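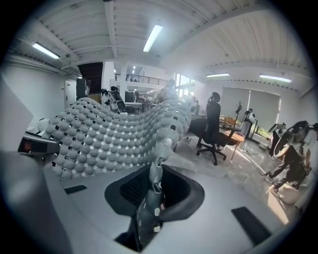 By Lucienne Bodin
Posted in April

I've had the Cumia handheld gripper on my desk, in my bag and (twice) apart on a towel for long enough now that I feel okay saying this: I like it a lot, and I would not buy the first firmware again if you paid me.

Quick background for anyone who hasn't met one. You squeeze the handle, the finger closes, and the thing records what your hand did so an arm can learn from it later. Mine came from Olmedo for 832 dollars with the spare pads thrown in, and I've logged some 2000 grasps with it, mostly cups, cable ends and those awful slippery pill bottles.

So, the fault. On Tuesday, a little before lunch, I let go of the handle and the finger stayed shut. Just stayed there! My left thumb was in it, because I'd been lazy and was using it to steady a bottle cap. It didn't break the skin, but it hurt, and what scared me more was that the release button did nothing at all. I ended up pulling the battery with my teeth, more or less, and even then it took a good hard tug to get the finger open.

I went back through the log that night. Grasp 1557 was the bad one, and the force reading had been stuck on the same value for the 300 samples before it. The tool had stopped feeling anything and kept right on squeezing. I would have expected a frozen sensor to trip the cutoff, but the cutoff reads the same sensor, so it was perfectly happy. That's a design mistake, and on something you hold in your bare hand it's a bad one.

Support at Cumia wrote back the next morning, which I'll give them credit for. The new firmware opens the finger if the reading doesn't change for half a second while the motor is on. I tested it by unplugging the sensor lead mid-squeeze (with a carrot, no thumbs) and it let go every time. They also told me to reseat the lead, and sure enough mine wasn't all the way in. The little clip holding it is flimsy and I've put tape over it.

What I still want is a mechanical release. The older Troson has a plain pull ring on the side, ugly as anything, and it works with the battery dead. The Troson is also heavier and its grip is mushy, and I don't want to go back to it, but I miss that ring.

The good stuff: light, comfortable for a whole afternoon, easy to clean. Three and a half stars from me, four if you update it before you squeeze anything. Keep your thumbs out of it either way.

Search reviews... Go

Recent reviews
Troson pull-ring gripper, two years on
Hendbridge folding workbench
Battery packs that fit the Cumia handle
Olmedo spare pads: soft or firm?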